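Brikthorpe Bathroom Shelf Notes

README, last revised June 21, 2020
Maintained by Kane Costigan

What this is

A folder of notes on bottles, tubes and jars that normally live on a bathroom shelf or next to a sink. Each entry covers one item: what the package says, what the package is like to handle, and how well the wording can be read by a person standing at a normal distance. There are 119 entries. Most are mouthwash, toothpaste, hand soap and shampoo, with a few odd ones (denture tablets, a foot powder) that came along in the same boxes.

I took this over in November and have rewritten most of it. The old version described itself as a "complete guide to personal care packaging." It was never that. It is a pile of notes about things that were easy to buy or already at home.

What is in the folder

entries.txt - one block of text per item, in no useful order
claims.txt - wording copied from the front of the package, word for word
handling.txt - notes on caps, grips, spills and where the thing fits
old/ - the previous version, kept so that people can check what I changed

How an entry is written

The front label is copied first, before anybody turns the package around. Then the back. Then the item is handled: opened, poured or squeezed, closed, put on a shelf. Tivico and Brevura are our names for the two shelves used, one open and shallow, the other a cabinet with a door. Neither is a standard anything. If your shelf is deeper than mine, the fit notes won't help you much.

Front-of-package claims

This is the part people ask for and the part I trust least. A claim in claims.txt means only that the words were printed on the package. It does not mean anybody here tested them, and the old README was careless about the difference. It had a column called "effectiveness" that had been filled in by reading the label. I deleted the column.

Percentages are the worst case. A big number in a round badge gets noticed before anything else, and the conditions that go with it, if there are any, tend to be somewhere smaller. Which germs, after how long, in a dish or in a mouth? The notes record whether such conditions were found on the same package and where. They do not say whether the conditions are reasonable. I'm not qualified to judge that and neither was the last person.
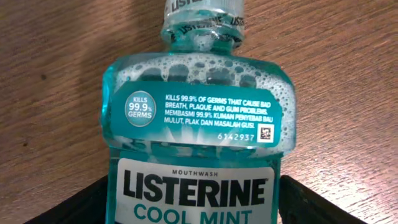 Mouthwash also gives trouble with level readings. Several entries in the old version gave a fill level "by eye," and I would ignore every one of them. Foam sits on top of the liquid and hides the line, tinted plastic makes it worse, and a large label across the shoulder finishes the job. Two people reading the same bottle came up with answers far enough apart that I stopped asking. If you need to know how much is left, weigh it.

Repeated brand names are logged once per package. The old notes logged every imprint, label and cap separately, so a single bottle could look like several mentions of a brand. Anyone who counted brands from the old files should redo that work.

Color words

Entries use plain color words: blue, green, teal, clear, white. There was an attempt to match everything to a 110-shade paint card from Chuensuk, the hardware shop down the road. I don't believe those matches. They were made under a yellow bulb, and colored liquid in colored plastic does not have one color anyway. The shade names are still in old/ if you want them.

Handling notes

These are one person's hands and opinions. "Hard to open" means I found it hard to open. Child-resistant caps are marked as such only where the package says so. Spill notes come from ordinary pouring over a sink, once per item, which is thin evidence for anything. An entry that says "no drips" describes one pour.

Known problems

- Shampoo entries are shorter than the rest. I got bored.
- Some wording was copied in capitals and some was not, whatever the package did. Fixed for mouthwash and toothpaste only.
- Sizes are taken from the label. No container was measured.
- Packaging changes all the time, so an entry can be out of date while the product is still sold under the same name.
- The foot powder entry is probably two products mixed up.

What not to use it for

Please don't use this to decide what to put in your mouth. Please don't cite it as a survey, either. A blog post did that and gave the sample as 2,000 products, a number I can't find anywhere in our files - old or new. It was never that large.

It may be fine for looking at how labels are worded, or for practicing text cleanup on something short and messy.

Corrections

Send the item name, the line you think is wrong, and the wording from your own package. "This seems off" is hard to act on. I keep the old line next to the new one in entries.txt, marked with a plus sign, until the next revision.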